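Ticket opened December 15, 2018 by Concetta Farina
Subject: Mug tree wobbles on the brown tabletop

Hello again, and thank you for being so patient with me! The mug tree leans a little whenever both mugs are on it, the green one and the pink one.

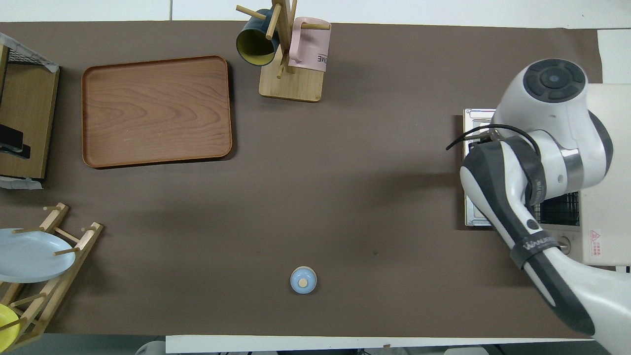 Does the post come out of the base?
It does – turn it gently to the left, then press it back in with a drop of wood glue and leave it for 30 minutes.

Reply from Concetta: Glued, and much better, bless you. I do still worry about the dish rack with the blue and yellow plates,
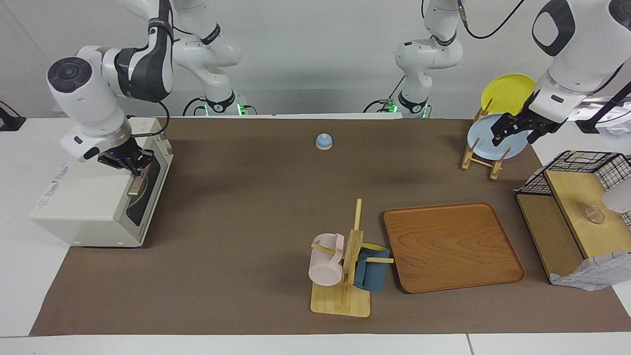 so I'll try felt pads under that next and write back on Monday.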